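Section 4. Polar Alignment and First Light

This section covers the Tundel equatorial mount from the point at which the tripod is standing and the mount head is bolted down. Assembly of the tripod is covered in Section 2, and cabling in Section 3. Read all of 4.1 before going outside with the mount. Several of the steps are difficult to carry out by red light if the parts have not been identified beforehand.

4.1 Before you begin

You need the following items:

Tundel mount head, with both axis clutches locked
Counterweight bar and at least one counterweight
Polar scope with illuminator
Hudmont hand controller and its coiled cable
12 V supply, center pin positive
Hex keys supplied in the lid pocket
A red flashlight

The polar scope is shipped with its reticle centered at the factory. Do not turn the three small screws around the reticle housing unless the check in 4.6 shows that it is off center.

CAUTION: Never look at the Sun through the polar scope, the finder or the main telescope. Keep the polar scope cap on during daylight set-up.

CAUTION: Fit the counterweight before the telescope, and remove the telescope before the counterweight. A mount loaded on one side only can swing without warning when a clutch is released.

4.2 Leveling and rough orientation

1. Place the tripod on firm ground. On grass, push each foot down until it stops sinking. On decking, expect vibration whenever someone walks nearby.

2. Turn the tripod until the leg marked N points toward the celestial pole. In the Northern Hemisphere this is true north. A magnetic compass must be corrected for local declination, and it should be read at least 2 m from the mount, as the steel parts will deflect the needle.

3. Adjust the legs until the bubble is inside the ring. Exact leveling is not required for tracking accuracy, but it stops the altitude and azimuth adjustments from affecting each other.

4. Loosen the rear altitude bolt, then turn the front altitude bolt until the scale shows your latitude. Always loosen one bolt before tightening the other. Forcing both bolts together will bend the altitude plate.

5. Set both azimuth knobs to the middle of their travel.

Note: The latitude scale is a guide only. It can be off by a degree or more. Final altitude is set in 4.4.

4.3 Balancing the load

An unbalanced load is the most common cause of poor tracking and of motor stall errors. Balance with everything attached that will be used during the session, including the camera, dew heater strips and their cables.

1. Fit the counterweight bar and tighten it by hand. Slide the counterweight on and fit the safety screw at the end of the bar.

2. Attach the telescope to the saddle. Tighten both saddle knobs.

3. Hold the telescope with one hand and release the right ascension clutch. Move the bar to horizontal.

4. Let go slowly, keeping your hand close to the tube. If the telescope drops, move the counterweight outward. If the counterweight drops, move it inward.

5. Lock the right ascension clutch with the bar still horizontal. Release the declination clutch and bring the tube to horizontal.

6. Slide the tube forward or back in the saddle until it stays where it is left. Support its full weight whenever the saddle knobs are loose.

7. Return the mount to the home position, with the counterweight bar pointing down and the telescope pointing at the pole. Lock both clutches.

For imaging, leave the east side slightly heavy. This keeps the gears in contact on one face and reduces the effect of backlash. After a meridian flip the heavy side changes, so the counterweight must be moved a few millimeters and the balance checked again.
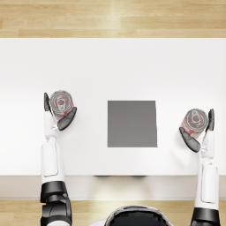
4.4 Polar alignment with the polar scope

The procedure in this section is for the Northern Hemisphere. Southern Hemisphere users should follow the Octans pattern in Appendix B.

1. Remove the front and rear polar scope caps. Rotate the declination axis until the opening in the shaft lines up with the scope.

2. Switch on the illuminator at its lowest setting. A bright reticle will hide the fainter guide stars.

3. Turn the eyepiece ring until the reticle lines are sharp.

4. On the hand controller, open Setup, then Site. Enter latitude, longitude, time zone and local time. The date is entered in year, month, day order, for example 2021-08-04. Check that the daylight saving setting is correct. An error of one hour here moves the target position of Polaris by 15 degrees around the reticle circle.

5. Select Polar Position. The controller shows the position of Polaris as a clock face.

6. Look through the polar scope and find Polaris. If it is not in view, the rough orientation in 4.2 needs to be repeated.

7. Use the altitude bolts and azimuth knobs to move Polaris to the point shown on the display. Do not use the motor keys for this step.

8. Tighten the altitude bolts evenly, a quarter turn at a time. Look through the scope again after tightening. A small shift is normal and should be corrected.

9. Replace both caps.

Note: The tripod center bolt must be slightly loose while the azimuth knobs are used, and tight afterward. If Polaris moves when the center bolt is tightened, loosen it, move Polaris past the target by the same amount in the opposite direction, and tighten again.

4.5 Star alignment

Star alignment builds the pointing model used by the GoTo function. It does not correct polar alignment and will not improve long exposures.

1. Confirm that the mount is in the home position.

2. Select Align, then 2-Star. The controller offers a list of bright stars above the horizon.

3. Choose a first star at an altitude of 30 to 60 degrees. Stars near the zenith give poor azimuth information, and stars near the horizon are displaced by refraction.

4. Press Enter. The mount slews at full speed. Keep cables and hands clear, and be ready to press Stop.

5. Center the star in the finder, then in a low-power eyepiece, then in a reticle eyepiece of medium power. Make the last movement with the up and right keys only, so that backlash is taken up in the same direction each time.

6. Press Enter to accept.

7. Choose a second star on the same side of the meridian, separated from the first by at least 40 degrees. Repeat steps 4 to 6.

8. The controller displays the pointing error. A value under 10 arcminutes is suitable for visual use. If the value is larger, the wrong star was probably centered. Start the alignment again.

Note: Planets do not appear in the alignment list. Do not center a planet in place of a star that happens to be close to it.

4.6 Checking the polar scope reticle

Carry out this check in daylight with the telescope and counterweight removed. A distant antenna or the tip of a roof makes a good target.

1. Lower the altitude setting until the target is in view. Place the center cross on the target.

2. Release the right ascension clutch and rotate the axis by half a turn.

3. If the cross has stayed on the target, no adjustment is needed. Reset the altitude and finish.

4. If the cross has moved, estimate the distance between the cross and the target. Remove half of that distance with the three reticle screws. Loosen one screw slightly before tightening the others.

5. Remove the remaining half with the altitude bolts and azimuth knobs.

6. Repeat from step 2 until the cross no longer moves.

CAUTION: Do not remove any reticle screw completely. The reticle is glass and will fall into the shaft.

4.7 Tracking rates

Sidereal is selected at power-on and is correct for stars, nebulae, galaxies and the outer planets. Lunar rate should be used for extended viewing of the Moon. Solar rate is intended for use with a full-aperture solar filter fitted to the front of the telescope.

The last rate used is not stored. If a session is interrupted by a power loss, set the rate again after the alignment has been repeated.

4.8 Fault messages

E02 Axis stall. The motor has met resistance. Switch off, check for snagged cables, and check balance as described in 4.3.

E05 Low voltage. Supply has dropped below 11 V under load. Long, thin power leads are a frequent cause. Use the supplied lead or one of heavier wire.

E07 Clock not set. The backup cell in the controller is discharged. The mount can still be used if time and date are entered at each power-on. The cell is a CR2032, behind the small cover on the back of the controller.

E11 Limit reached. The telescope has tracked past the meridian limit and the motors have stopped. Slew to the same target again to start a meridian flip.

E14 No link. The controller cannot reach the motor board. Reseat both ends of the coiled cable with the power off.

4.9 Compatibility notes

Saddles: The standard saddle accepts narrow dovetail bars. For Kokitach tubes with the wide bar, order the dual saddle and fit it with the longer bolts supplied in the same bag. The original bolts engage too few threads.

Guiders: The autoguider port follows the common six-pin layout. Jurčo guide cameras connect directly with a straight cable. Do not use a telephone cable, in which the pins are reversed.

Firmware: The Polar Position page was added in controller firmware 2.30. Earlier controllers show only the hour angle of Polaris, which must be converted with the table in Appendix C. The conversion table was prepared by Vilho Lehtinen and is valid for both inverted and upright polar scopes, provided the correct column is used.

Storage: Lock both clutches lightly for transport. Remove the counterweight bar. If the mount has been brought indoors from the cold, leave it in the closed case until it has reached room temperature, then open the lid and let any remaining moisture dry before the case is stored.

Continue with Section 5, Autoguiding and Periodic Error Correction.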